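Greifer lässt Scheiben fallen, Schul-AG, Wettbewerb im Juni

Forum > Robotik in Schule und Verein > Mechanik und Greifer

wollport_ag
Moin zusammen,
wir sind die Robotik-AG am Wollport und fahren im Juni zum Stidex-Wettbewerb. Aufgabe: Scheiben aufnehmen, durch den Raum tragen, hochkant in einen Schlitz stecken. Klingt nach Kindergarten, ist es auch, nur dass Kindergartenkinder Daumen haben.
Flach vom Boden greifen klappt. Beim Drehen in die Senkrechte rutscht uns das Ding regelmäßig weg und rollt unter die Schränke. Von 22 Versuchen gestern lagen am Ende 6 Scheiben im Schlitz. Greifkraft steht auf Anschlag. Ideen?
Gruß, Nazma Abeysekara (Betreuung, also die mit dem Besen)

Stirnrad
Greifkraft auf Anschlag ist schon mal falsch. Runde Scheibe, zwei Backen, volle Kraft: Die flutscht raus wie ein Kirschkern. Halbiert das mal.

temba_j
Widerspruch. Solange die Backen genau auf dem Durchmesser sitzen, darf man drücken, wie man will. Sitzt ihr darunter, schiebt ihr die Scheibe nach oben raus. Das ist Geometrie und keine Frage des Gefühls in der Regelung.
Josphat

Stirnrad
Und du triffst den Durchmesser natürlich jedes Mal. Auf einem fahrenden Roboter, programmiert von einer neunten Klasse.

temba_j
Ich nicht. Die neunte Klasse vielleicht schon.

kettenoel
Klebt Schmirgelpapier auf die Finger, fertig. Haben wir beim Mwakalinga-Pokal so gemacht.

z_khattak
@kettenoel Und danach hatten die Scheiben Riefen, und die Schiedsrichter hatten eine Meinung dazu. Ich war dabei. Bitte vorher ins Regelheft schauen, Stichwort Beschädigung von Spielmaterial.
@wollport_ag Was für Backen habt ihr denn, glatt oder mit Profil? Und wie schnell fahrt ihr mit der Scheibe los?

wollport_ag
Mit Profil, feine Querrillen. Losfahren: so schnell, wie Jeptoo es für vertretbar hält. Jeptoo Mosoti ist unsere Fahrerin und hält viel für vertretbar.
Halbe Kraft haben wir heute getestet. Jetzt fällt die Scheibe früher, dafür leiser.

Stirnrad
Halbe Kraft UND mittig greifen natürlich. Dachte, das versteht sich.

temba_j
Steht dann jetzt also auch bei dir. Schön.

wollport_ag
So, Update vom 31. Mai 2026. Die Gruppe hat einen Nachmittag lang nur den Greifpunkt verschoben und sonst nichts angefasst, was für diese Gruppe eine charakterliche Leistung ist. Handgelenkkamera läuft jetzt auch mit, man sieht endlich, was die Finger treiben. 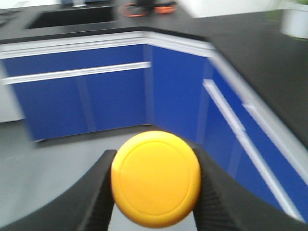
Die Kraft haben wir bei zwei Dritteln gelassen, als Friedensangebot an beide Lager. Außerdem gibt es eine Rampe beim Anfahren, gegen Jeptoos Stimme. Ergebnis des letzten Durchgangs: 19 von 22. Zwei sind beim Drehen gefallen, eine steckte sauber im falschen Schlitz, die verbuche ich unter Software.

z_khattak
Na bitte. Verwischter Hintergrund, aber die Scheibe ist gut zu erkennen. Wertet ihr das Kamerabild aus oder schaut ihr nur zu?

wollport_ag
Bisher zuschauen. Charmaine Mtshali aus der Zehnten will die gelbe Farbe erkennen lassen und danach den Greifpunkt nachführen. Bis zum Wettbewerb halte ich das für sportlich, sie hält mich für alt.

Stirnrad
Gelb ist dankbar. Weißabgleich fest einstellen, sonst sucht ihr in der Halle nach einer Scheibe, die dort plötzlich orange ist.

kettenoel
Ich sag trotzdem Schmirgelpapier. 4000er Körnung, das macht keine Riefen.

temba_j
4000er ist Politur. Dann kannst du auch gut zureden.

wollport_ag
Zureden haben wir schon probiert, das war Versuch eins bis drei. Weißabgleich gebe ich an Charmaine weiter, danke. Ich melde mich, wenn wir aus der Halle zurück sind.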